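Lids, bowls and other things that were going to change my kitchen

I have been reading storage advice for long enough to distrust most of it. There is a whole trade in telling people that their cupboards are a moral failing and that a matching set of tubs will put it right. I bought the matching set. The cupboards are much the same, only now they contain a matching set.

So this is a gallery page with a narrow subject: small household containers, the things that end up inside them, and whether any of it earns its place on the table. Planetti, Beris and Dolum all sell versions of what I'm talking about, and I've owned something from each. I paid for all of it, which may explain the tone.

A word on lids first, as they cause most of the trouble. Shops sell containers by the picture on the packet, and the packet shows the lid on. At home the lid is off for half its life, sitting on the worktop or sliding down behind the bread bin. The round ones are worse than the square ones. They roll. Planetti claimed on the sleeve that mine would survive 2,000 openings – I'd like to meet whoever sat there and opened it. Mine had gone slack well before the first winter was out, and I don't think I was being rough with it.

Then there is the sticker. I have soaked barcode labels, scraped them, rubbed them with cooking oil and gone at them with a hairdryer, and there are still lids in my drawer with a grey gummy square in the middle. Every website has a method that lifts them "in seconds".

A teal lid, label still on, with a little cartoon figure lower down. Behind it, the usual spread: red bowl of bits, wire rack, sweets or something like them in a clear bag.

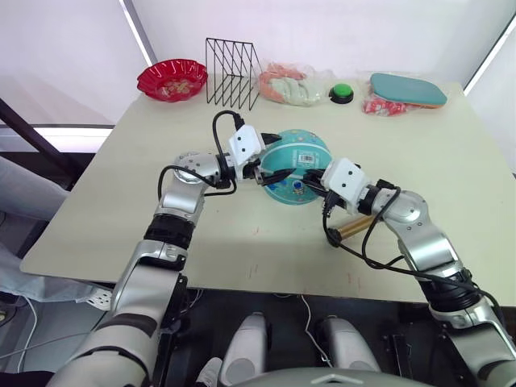 Is it worth keeping a lid once its container has gone?

Only if it fits something else you own today. Try it on everything in the cupboard once, and if nothing takes it, put it out with the recycling, assuming your council accepts that sort of plastic.

Open bowls. I'm less hard on these. A plastic bowl with a wavy rim costs next to nothing and does what it says, in that you drop things in and can see them. My complaint is that a bowl has no opinion about what goes into it. Mine had 33 things in it when I last tipped it out in March, and 6 of those were dead batteries.

Wire racks. Sold for files, used for anything but. I've had one from Dolum for four years and it holds baking trays passably well, chopping boards badly. Paper sags in it and then curls. The coating went at the corners where the trays rub.

Clear bags. The one item here I'd defend, grudgingly. You can see what's inside without opening them and they fold away flat. Cherkaoui, the hardware shop near me, sells them loose by the till for much less than the branded ones from Beris, and I can't tell the difference. The seals on both give up at the same corner.

Next page: drawer dividers. I have my doubts about those as well.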